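Ticket 141 – Duplicate and wandering listings after feed change
Product: Jalleck listing site and client portal
Opened by: Drorkness office
Status: Closed, then open, then closed, then see below
Priority: Was Low. We changed it to High. Somebody changed it to Medium, which I suppose is a negotiation.

Opened 8/4/22

Since the feed change, our public search page shows several of our listings twice. The duplicates are not exact. One copy has the right price and the other has whatever the price was before the seller saw reason. Buyers, being human, call us about the cheaper one.

Steps to reproduce:
Go to the search page.
Pick Brorcombe from the area menu.
Sort by newest.
Try to explain the results to a seller over the phone.

Expected: one listing per house.
Got: 9 houses with two listings each, and a condo that has moved to a different school district without telling its owners.

What we tried first: cleared the site cache, cleared the browser cache, logged out, logged in, tried another browser, tried the phone app. We also turned the feed off and on again, and I would like credit for that because your first reply is going to ask.

Reply from Jalleck support

Thanks for reaching out! Have you tried turning the feed off and on again?

Reply from Drorkness

Yes. See above, last line of the second to last paragraph before you.

Some more detail while we wait. The duplicates are all listings that were edited after the switch. Anything we haven't touched is fine. If I change one word in the remarks ("cozy" to "compact", a change I stand by), a second copy shows up within the hour. The old copy keeps its old listing number and the new one gets a number starting with 46. I've checked this on three listings and then stopped, for fear of breeding more.
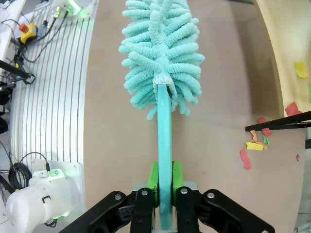

The saved searches are also affected. Clients who set up alerts for Brorcombe under a certain price are getting an email for the old copy and another for the new one, and since the old copy is usually the higher or lower price by a little, the email subject line says "Price changed!" every morning. One buyer has written to congratulate us on how motivated our sellers are.

I can't delete the old copies by hand. The Delete button is there, it turns a nice shade of gray, and the message says "This listing is managed by your feed." The feed says it has never heard of them.

Reply from Jalleck support

We were able to reproduce the issue. It looks like the new feed is sending a different ID for each listing when it is edited, so our system treats it as a new property. Could you go to Settings, Feed, Matching and tell us what is selected under "Match on"?

Reply from Drorkness

It says "Match on: Default." There is a little question mark next to it. I clicked it and it says "Uses the default matching method." So that cleared that up.

The other choices in the menu are Feed ID, Listing Number, Address, and Address (Strict). I have not picked any of them. The last time I picked something from a menu in Settings, all our office hours turned to midnight, and that was ticket 46 or thereabouts in my heart.

Reply from Jalleck support

Please choose Listing Number, save, and run a full refresh. The refresh can take a while on larger accounts. Don't edit any listings during this time.

Reply from Drorkness

Done. The refresh bar got to 161 listings and stopped. We have fewer than that, even with the doubles, so I'm curious where it went shopping for the rest. I left it overnight. In the morning it still said 161 and the words "Almost there."

Refreshed the page. The bar vanished and so did the word "Almost." The duplicates are down to four houses. The condo is back in its own school district. Two listings now have no photos at all, and one of the sellers has noticed, because sellers look at their own listing more often than any buyer ever will.

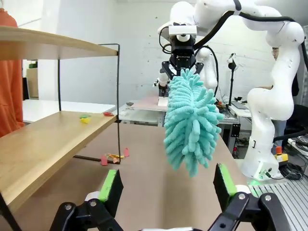

Yousafzai: Same thing on our account, if it helps. We switched feeds in the same week and matched on Address first, which merged every unit in one building into a single very large apartment with a lot of bathrooms. Listing Number worked better. The missing photos came back once we re-saved the first photo on each listing. You have to move it out of first place, save, move it back and save again. Saving it where it sits does nothing.

Reply from Drorkness

Thank you, that worked on both. It took four saves per listing for me, though I may have been saving out of nerves by the end.

Left to fix: the four remaining pairs. All four have a unit number or a "Rear" in the address, so I'm guessing the listing number isn't coming through the same way for those. On the old copy it's written with a dash in the middle and on the new one it's all run together. Support, can you make your end ignore the dash? I'd ask the feed people, but their phone menu and I aren't speaking.

Reply from Jalleck support

Good catch. We've added a rule to ignore dashes and spaces when matching on Listing Number. It's live on your account now. Please run another full refresh. The bar has also been fixed so that it counts your listings only. Previously it was including archived ones.

We're closing this ticket, but feel free to reply to reopen.

Reply from Drorkness

Reopening, gently. The pairs are gone – all of them, one house, one listing, the way the founders intended. The alerts are still going out, though. This morning's said "Price changed!" on a house whose price went from itself to itself.

Reply from Jalleck support

The alerts run from a separate queue that still held the old copies. We have emptied it for your account. Clients will not be notified of this, and their saved searches stay as they were. We're posting a notice for everyone on the new feed, copied here so you have the wording.
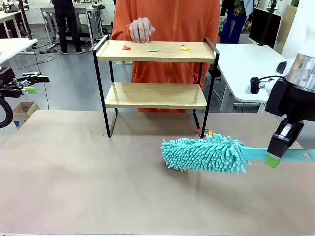 BRORCOMBE, October – Accounts that moved to the new listing feed may see a second copy of any listing edited after the move. To fix this, open Settings, Feed, Matching, set "Match on" to Listing Number, save, and run a full refresh. Avoid editing listings until the refresh has finished. If photos are missing afterward, move the first photo to another spot, save, then move it back and save again. Accounts with saved search alerts should contact support to have the alert queue emptied. "Default" has been removed from the matching menu.

Reply from Drorkness

Read and followed. No alerts this morning, no doubles, photos all present. The question mark next to "Match on" is still there and now opens an empty box.

You can close this one. I'll put the question mark on its own ticket.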